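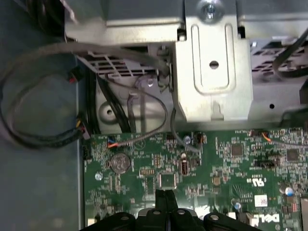

Inside a desktop computer: the green motherboard and its coin-cell battery.

Keeping the old computer a little longer
9/19/22

The shop called Antoniadis is on the street that goes down from the bus station in Plirdale to the river. From outside it looks closed even when it is open, as the window is full of monitors and the light does not pass well. I went there first as a customer, with a computer that I believed was dead. The owner repaired it while I was waiting, and after this I asked if I could return with a notebook. She agreed on the condition that I do not print her name. "People here know the shop," she said. "This is enough."

She has repaired computers for 16 years. Before, she worked in the office of a furniture company in Biltport, where she was doing the invoices, and she was the person to whom everybody came when the printer did not print. She did not study the subject. She bought a broken machine from a colleague, took it apart on the kitchen table and did not manage to put it together again. The second one she managed.

I asked what people bring her most often. She thought about it for some time.

"Slow," she said. "They bring me slow. They say it is broken and I turn it on and it is working, but it needs ten minutes to show the desktop, and during the ten minutes they have already decided to buy a new one."

In most of these cases, she explained, the computer still has the old type of disk, the one with moving parts. She changes it for a solid state drive and copies everything across. For this work she asks 65 dollars plus the price of the drive. She told me she could ask more, and that the shops in Biltport do ask more, but her customers are in large part retired people and families with children in school. "If I ask the double, they go to the supermarket and buy the cheapest laptop on the shelf. After two years they are here with this laptop, and with a laptop like that I can do very little."

About the cheap laptops she has strong opinions. The memory is soldered, so it cannot be changed. The battery is glued. The hinge breaks, and with the hinge breaks the plastic around it. She prefers the desktop computer, the big box which stands under the table and which the young customers find ugly.

"You open the side and you see all of it," she said. "Here the memory, here the disk, here the power. If the power supply dies I put another one. It is not a matter of one afternoon with a hair dryer to get the cover off."

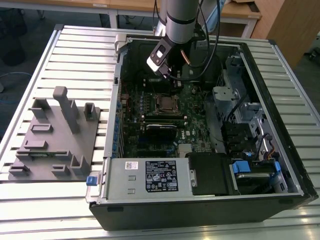

A desktop tower on its side with the side panel off. The CPU socket is near the center of the board.

She has a habit of asking customers to stay while she opens the machine. Some do not want to, they say they will break something only by looking. She insists a little. In her experience a person who has seen the inside one time is less afraid of it afterwards, and will call her earlier when there is a strange noise, when the repair is still small.

What do they ask when they look? "Where are my photos," she answered immediately. "Always the photos. They want to see the place where the photos are. I show the disk and they are disappointed, they thought it would be bigger."

We spoke for a long time about the photos. This is the part of the work she finds heavy. A disk that has failed completely she cannot read, and she must send it to a laboratory, where the price begins at 300 dollars and where success is not promised. Many people cannot pay this. She remembered a man who came with the computer of his wife, who had died in March. He did not want the computer to work, he only wanted what was on it. In that case the disk was healthy and the fault was in the power supply, so he went home with everything on a small drive. She did not take money for it. She told me this and then asked me if I must write it, and then she said I could.

On the wall behind the desk there is a sheet of paper with the text MAKE A COPY TODAY. I asked if it helps. "No," she said. "But I can point to it."

I wanted to understand also the small faults, the ones which I could perhaps repair at home. She named the battery first. On the motherboard of almost every desktop there is a flat round battery, like in a wrist watch, and it keeps the clock and some settings when the computer is without current. When it becomes weak, the computer starts each morning with a wrong date, sometimes a date from many years ago, and then the web pages refuse to open and give a warning about security. The customer thinks of a virus. "They come here very worried, they have already changed all the passwords," she said. "It is a battery from the drugstore."

The second is dust. She advises to switch off the computer, pull out the power cable and open the side panel one time per year. Compressed air in short puffs, and hold the fan with a finger so that it does not turn too fast. She does not recommend the vacuum cleaner. In houses with a dog or a smoker, two times per year.

The third is the memory not sitting well in its slot, which happens after the computer was moved in a car. You take it out and press it again until both clips close. "Press with more courage than you think," she said.

In the spring she also holds a repair evening in the school at Irine, where people bring what they have and sit down beside it. Since these evenings began, over 300 computers have gone home working, according to the notebook where she writes them down. Those that cannot be saved she takes apart for pieces. She has boxes of memory and fans in the back room, sorted by type, and screws which are not sorted at all.

I asked her when a computer is really finished, when she herself would tell a customer to stop paying. She has a rule. If the repair costs more than half of a good used computer, she says so, and she says it before she takes out a screwdriver. Also if the system does not receive security updates anymore and the machine is too weak for a newer one. For such machines she sometimes installs Linux, if the person uses it only for mail and reading the news. Some like it and some return it after a week. One lady writes her recipes on such a computer and has asked her please never to change anything.

During our conversation the telephone rang two times. The second caller had a computer that made a beeping sound, and the owner asked him to hold the telephone near to it. She listened, counting with her pencil on the desk.

"Memory," she told him. "Bring it before five."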